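Door handles and a slow planner

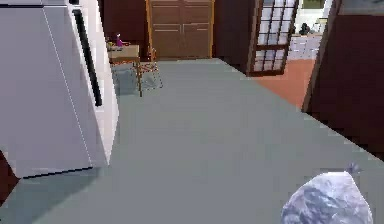
I spent most of Sunday on the base planner in Otetti, the one that picks where the robot stands before it opens something. For cupboards it's been fine for months. For fridges it kept choosing poses much too close, and then the door had nowhere to swing. The kitchen I test in has a tall white fridge with a long black vertical handle, and the old code treated a handle like that as a single point at its centre. I've changed it to sample grasps along the whole length and check the door's arc against each one.

The cost is time. A plan used to come back in 164 milliseconds and now takes 344, nearly all of it in collision checks. Đức Hoàng suggested caching the swept volume per door, as the hinge doesn't move between queries. I tried a rough version and got around 30 milliseconds back - less than I'd hoped, but I'll keep it.

Salma Younis also found that our costmap was inflating thin chair legs by the same radius as walls. That closed off gaps the base could fit through. There's now a separate radius for furniture, set in the config file, and the default is probably still too cautious.

Next is the grasp scorer, which favours the top of the handle for no reason I can find. Tarek Obeidat wrote the original and is back in December, so I'll ask him before I pull it apart.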